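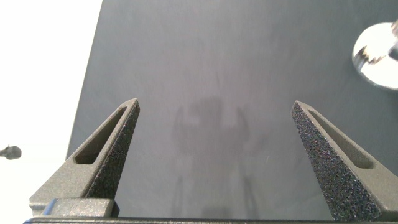
Dark grey tabletop. 

How to keep the scorebook at a club cricket match (paper, first timers)

Posted April 16, 2022 by Dwynwen Mathias

Quick one, season's nearly on us and I've had the same questions from three different people. So, paper scoring from scratch. Assumes you know what an over is. If you're on the app instead, most of it still applies but do a paper copy as well please. Tablet died on us at Trullow, 4 overs left, not fun.

What to bring

Scorebook. Two pencils, rubber, sharpener. A pen for the final totals only. Bulldog clips, the pages flap. Warm coat, even in August. Some people like coloured pens, one colour per bowler, and it does make checking easier. I can't keep up with it.

Before the toss

Get both team sheets. Get them early, captains vanish. Full names, first initial at least, two Quayes in our side and only one of them is Kwesi. Write down venue, date, competition, umpires. Ask how many overs and what the rule is on wides, junior leagues differ.

Find the other scorer and sit together. You check with each other at the end of every over. Out loud. "Thirty-two for one, over was six." If you disagree sort it then, not at tea.

After the toss

Fill in who bats. Openers' names in lines one and two, everyone else as they come in. Don't pre-fill the batting order, it'll change. Start time goes in too.

Each ball

Every ball goes down in two places, plus the running total.

1. Bowler's box for that over. Dot for nothing, number for runs.
2. Batter's line. Same dot or number.
3. Cross off the running total if there's runs.

Same order every time. Bowler, batter, total. Once it's a habit you stop missing things.

Signals

Umpire signals, you acknowledge. Put your arm up or wave something white. They're supposed to wait for you, so make it obvious. Dont mark it before the signal is finished, a four can turn into four byes while you're writing.

Extras, the bit everyone gets wrong

Wide: a cross in the bowler's box. One run to wides, counts against the bowler. Batter gets nothing on their line and it's not a ball faced. Extra ball in the over. If they run on a wide, dots in the corners of the cross, one for each run, and all of it is wides.

No ball: circle in the bowler's box. One run to no balls, against the bowler. Runs off the bat go to the batter, write the number inside the circle. It IS a ball faced. Extra ball in the over again.

Byes: triangle, point up, number in it. Not against the bowler. Goes to extras. Counts as a ball in the over and a ball faced.

Leg byes: triangle upside down. Otherwise same as byes.

Some leagues give two for a wide. Ours doesn't. Check yours.

Wickets

W in the bowler's box, but only if the bowler gets it. Run out isn't the bowler's, leave it as a dot or the runs completed and make a note. On the batter's line close it off with the double arrow, then how out, fielder, bowler, score. Fill in fall of wicket straight away: total, which batter, what the not out batter had. You get a minute or so. Catcher's name, just shout. Augustina Sulemana has a voice for it if she's around, mine doesn't reach the boundry.

End of over

Add up the bowler's runs, write the bowler's running figures under the box. Nothing off the bat and no wides or no balls, that's a maiden, join the dots into an M. Byes and leg byes don't spoil a maiden. A wicket maiden joins up as a W.

Then total, wickets, over number, agree with the other scorer.

End of innings

Add it three ways.

Batters' runs plus extras = total.
Bowlers' runs plus byes plus leg byes = total, assuming no penalty runs.
Last number crossed off = total.

Say the board says 166 for 4. Batters 149, extras 17, fine. Bowlers 158, byes and leg byes 8, fine. If one's out by one it's nearly always a wide put in the wrong place or a leg bye somebody gave to the batter. Go over by over, don't just stare at the totals.

If you lose your place

Keep scoring the bowler's box. Leave the batters blank, jot the runs in the margin, fix it at the end of the over from the other book.

Practice book is in the Grusside pavilion, second drawer, ask Wumpini for the key. Bring your own rubber.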